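Trodow Goat Records: progress report to Gadbridge, February

Hello again! I know the last report ran long, so I'm going to try to keep this one to what changed, what broke, and where the money went. (No promises on the length.)

The big thing first: kidding season started early at both farms and the app held up. We now have 3209 records in the system, counting births, weights, treatments, hoof trims and breeding dates. Most of those came in from phones in the barn, which is what we told you we wanted to see when we applied. The old paper sheets from Holloway are all typed in too. That took me way longer than I planned because two different people had been using the letter T to mean two different things, tattooed and treated, and I had to go back through the vet bills to sort out which was which.

The kidding screen is the part I rebuilt the most. It used to ask for the sire before it would let you save anything, and at three in the morning with a doe having triplets that is a terrible thing to ask. Now you can save a birth with just the dam and the time, and fill in the rest later. Anything you left out sits in a yellow list until you get to it. 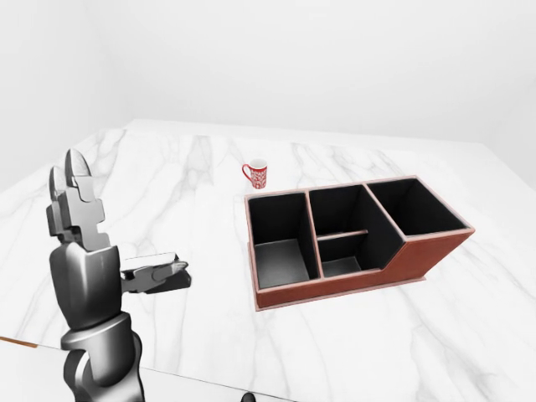
Holloway wrote back on that one: the yellow list is great, but it needs to go away for kids that get sold as bottle babies in the first week, or it just grows and grows and everybody quits looking at it. Also, can the weights be in pounds and ounces, please, because no one in our barn thinks in decimals.

Both fair. Pounds and ounces went in the next morning. The sold kids are trickier, as you still want the birth to count in the doe's history even when the kid has left the place, so I added a "left the farm" button that closes the gaps without erasing anything. Holloway has been using it since and the list is short again.

Trallero is a different story. They run 60 does, mostly dairy, and what they care about is milk. They were weighing milk morning and evening and writing it on a whiteboard, then somebody took a picture of the whiteboard and that was the record. I built them a milking page where you go down the line in the order the does come onto the stand. The order is the whole trick! Goats are creatures of habit, and if the page matches the line you barely have to scroll. 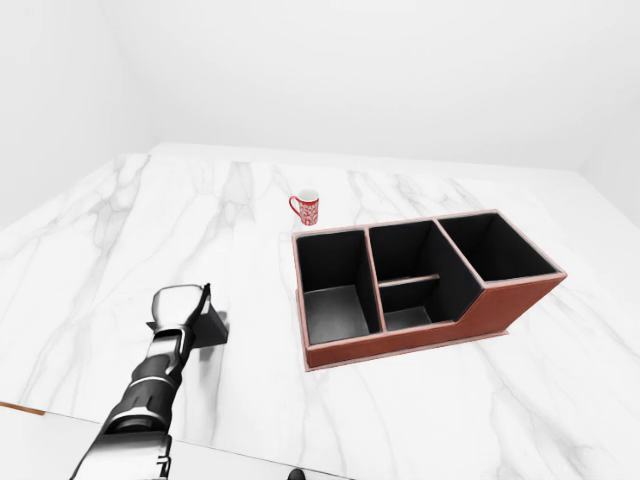
The trouble is what happens when a doe gets pulled out of line for medicine or drops off because she's been dried up. The first version left a blank spot and then every weight after it slid up by one, so for a few days a yearling looked like she was giving a gallon and a half. We caught it, I fixed it, and I went back and corrected the bad entries by hand. There's a note on each corrected record so you can tell.

Withdrawal times are working now. When you log a treatment, the app holds that doe's milk out of the tank total until the date you entered from the label, and it puts a red bar next to her name on the milking page. I made it so you can't turn off the red bar. Trallero grumbled for a day or so and then told me to leave it.

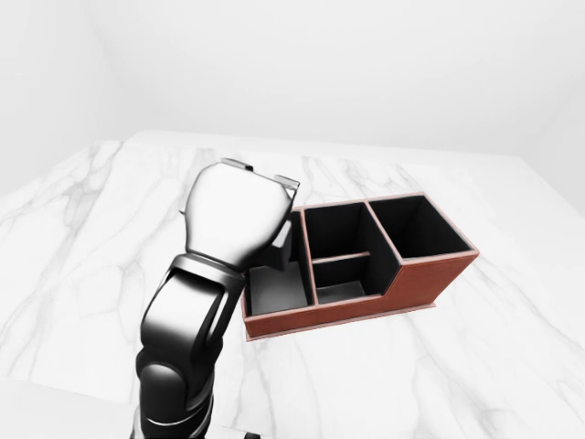 Arm next to the desk organizer on the marble tabletop.

Working without a signal was the item you asked me to watch. The Holloway barn has a metal roof and no service past the hay room, so this was a real test. Entries save to the phone and go up when you walk back to the house. We had one mess where 2 phones had the same doe open and both changed her weight, and the app kept the older number. It now keeps both and asks you which one you want. I'd like 30 more days of regular barn use before I call that item finished.

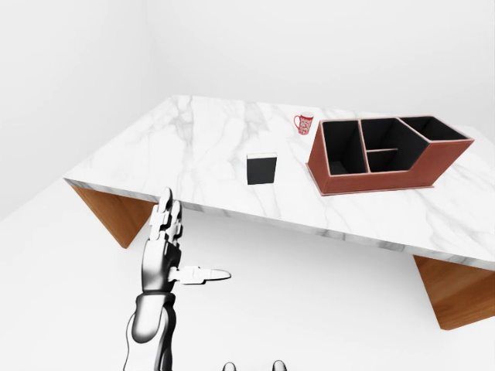

Money next, then the home screen. Spending is on track except for the used phones, which came in under because Trallero already had some in a drawer. With your okay, I'd like to move what's left over there into design help. The home screen has gotten crowded, and a person with cold hands and a kid under one arm should be able to find "new birth" right away. I want it to stand out the way that small black cube does on the white marble, one dark thing in the middle of a big pale surface. Right now there are nine buttons all the same green, and I've hit "sell animal" by mistake more than once myself.

Still to do before the next report:

Finish the pedigree printout (it works, but long herd names run off the page).
Get the breeding calendar to count from the actual date and stop guessing from the month.
Write the barn-wall instruction sheet, one page, large type.
Ask Holloway if they'd let other herds in the county see the app on their place once kidding is over.

If you want to see the milking page for yourselves, evenings are the best time to come by Trallero, after five. Wear boots. And let me know on the phone money when you can, as I'd like to get somebody started on that screen.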